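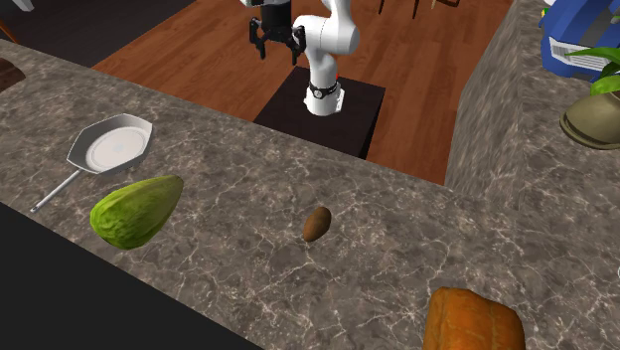
Base placement is the first thing to fix in a Grutholm kitchen cell, and it has to be fixed before any grasp settings are touched. Most failed picks reported against the simulated cell trace back to a base frame that was moved after the counter was calibrated. The arm stands on its own square pedestal on the plank floor, across the counter from the near edge, so the leafy green vegetable and the orange block are longer reaches than the frying pan. Use those near-edge items for the reach check in step 3. Do not use the pan.

The procedure applies to Surano scene files with one arm and a two-finger parallel gripper. Allow 40 minutes for a cell that has not been set up before.

Before you start

Save a copy of the scene file. Stop any running task and set the physics clock to paused. Confirm that the gripper is empty and that no object is attached to the tool frame in the object tree. An attached object left over from an earlier run will shift with the arm and spoil the mass readings.

Step 1. Lock the pedestal

Select the pedestal and set it to static. Set its height offset to zero against the floor plane, then parent the arm base to the pedestal top. If the base is parented to the world instead, the arm will stay in place when the pedestal is moved, and the error will only show up as a constant offset at the tool.

Check that the pedestal does not intersect the counter body. Leave a clearance of 50 mm at the closest corner. The collision checker ignores overlaps between two static bodies, so this has to be measured by hand.

Step 2. Set the home pose

The home pose should hold the gripper high, fingers pointing at the floor, on the pedestal side of the counter. Enter the joint values, step the clock forward by a few frames, and compare commanded and actual positions. Drift at this stage means the gravity term is off or the gripper mass is missing.

Open the fingers to 44 mm and store that as the home opening. A fully open gripper at home takes up more room during the swing and can touch the raised counter section.

Step 3. Check reach

Jog the tool to a point above each near-edge item. Keep the fingers vertical throughout. If the elbow straightens completely before the tool is over the item, move the pedestal toward the counter, then repeat step 1.

Next, jog toward the raised section on the right. Its vertical side is part of the counter mesh and is often missing from the simplified collision shape. Turn on the collision overlay and confirm that the side is covered. Petrică Munteanu's shape file covers it; the default file does not.

Step 4. Test the grasp

Run the pick routine on the small brown oval object first. It stands clear of the other items and can be approached from any side. Set finger force to the low preset and lift. If the object slips, raise the friction value on the pads before raising the force. If it jitters between the fingers, use 4 solver substeps.

Repeat until the routine has run over 50 times without a reset. Save the scene and write down the base offset in the cell log.

After a version change, repeat steps 2 and 3 only.

Filed under: Cell setup, Simulation, Grippers
Home | Guides | Downloads | Forum | Contact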